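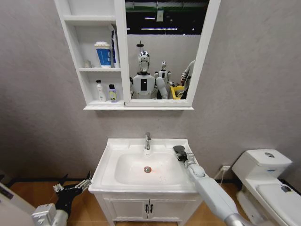 ## 4. The shelf beside the mirror

We come now to the part of the bathroom which our households talked about most readily, and about which, if we are frank, we had expected them to have least to say. When we first drew up the diary sheets, the space above the basin was given a single line, squeezed in between the towel rail and the window sill. By the end of the first fortnight people were writing up the margins and over the back of the page, and we had to reprint the sheets with a good deal more room.

The 41 households who kept diaries for us, across the Salameh and Stedano blocks, made 2,214 entries between them, and each entry records one thing being picked up, put down, moved or thrown away. We have left the entries in people's own words wherever we could. One writer on the Stedano side referred throughout to "the usual lot", and it took a very pleasant cup of tea with her before we understood that she meant a face wash, a hand cream and her late husband's comb.

### 4.1 Open shelves and what they ask of people

Most of the flats have a cabinet of the older sort, with doors, and everything inside it is out of sight until someone goes looking. A smaller group, 19 of the 41, have open shelving next to the mirror, and it is this second arrangement that we want to dwell on. Figure 4 gives the general idea: the shelves to the left, a rectangular mirror in a white frame to the right, and a thin white ledge running along the bottom. A person brushing their teeth at such a cabinet has the shelves in plain view beside their own face, twice a day, whether they care to look or not.

That daily looking has its effects, and they were not the same for everyone. Some households told us that they tidied more because of it. Others had stopped noticing the shelves altogether within a few months of moving in, and were rather surprised, on going through the diary with us, to learn how many things were living there.
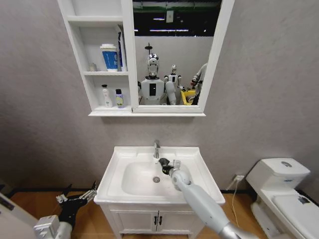
Height came up again and again. Our writers tended to sort by it without ever having decided to, putting whatever would stand up straight on whichever shelf would take it and leaving the rest to find a place. Tall things caused the most grumbling. They lean, they hide what is behind them, and when they go over they take a neighbour with them. The favourite remedy was to prop the tall item against the upright that divides the shelves from the mirror, and you will see this done in Figure 4, where something narrow and tall rests against the divider with a lidded paper cup standing next to it. Ruba Smadi, who carried out the home visits, started a separate page in her notebook for "leaners", and it filled up faster than any other.

The lowest shelf had a character of its own. It is the one nearest the hand, and people kept it for bottles they reached for without thinking. Two bottles side by side was a very common arrangement, one slim and one shorter, and several writers could tell them apart by shape and by the colour of the label long before they were awake enough to read one. We were charmed by how strongly they felt about left and right. In one Salameh household the swapping of two bottles was entered in the diary by three different members of the family, each of whom had swapped them back.

### 4.2 Visitors to the shelf

We use the word "visitors" for things that do not belong to washing or grooming and have come into the bathroom for some other purpose. Cups are the great example. A cup may be a proper bathroom cup, for rinsing or for holding brushes, or it may be a drinking cup that was set down while its owner had both hands busy. The diaries were wonderfully honest on this point, and a lidded paper cup of the take-away kind appears in seven of the open-shelf households, generally on a middle or upper shelf, at about the level where an adult's hand comes to rest.

How long visitors stay seems to depend on how they look among their neighbours. A cup is much the same size as a jar or a pot of cream, and once it has stood between them overnight it begins to pass for one of them. Small plain containers do this even better. During the November visits we asked people to name each thing on the shelf from memory, with their backs to it, and the small pale items were those most often left out.

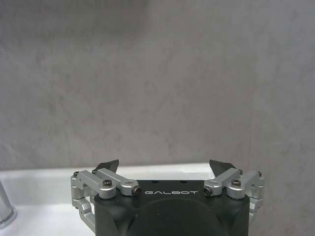

Flat surfaces away from the basin behave differently, and we include them here for comparison. A white top against a plain wall gives a thing nothing to lean on and nothing to hide behind, and our writers were far quicker to clear one. Items set down on a side table or a worktop were usually moved again on the same day, and the entries about them are short and brisk ("soap, moved", "soap again"), with none of the fond detail that people lavished on their shelves.

Alasdair Halliday has suggested that the shelf is treated as a place and the table as a stopping point, and we think there is a good deal in this, though our diaries can only take us part of the way. We did not ask anyone to keep a record of what they merely thought about moving. We would do so another time, and we would also ask about the ledge under the mirror, which we had counted as part of the lowest shelf until one patient gentleman in Stedano wrote to tell us that in his house it was nothing of the kind, and that his razor had always had it to itself.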